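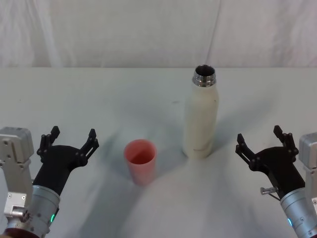
The delegate from Murkberg was given 19 minutes and used 11. Getachew Tilahun, interpreting from booth 2, logged the start and end times as the rules required.

She asked the Surnlow assembly to fund paid leave for 3,330 mill workers, almost all of them women. The chair thanked her for her warm words.

"Warm" had no exact match in the second language. Tilahun chose a term used for radiators.

In November the motion passed with 55 votes. The minutes listed it under Heating. She signed them, and the first payments went out.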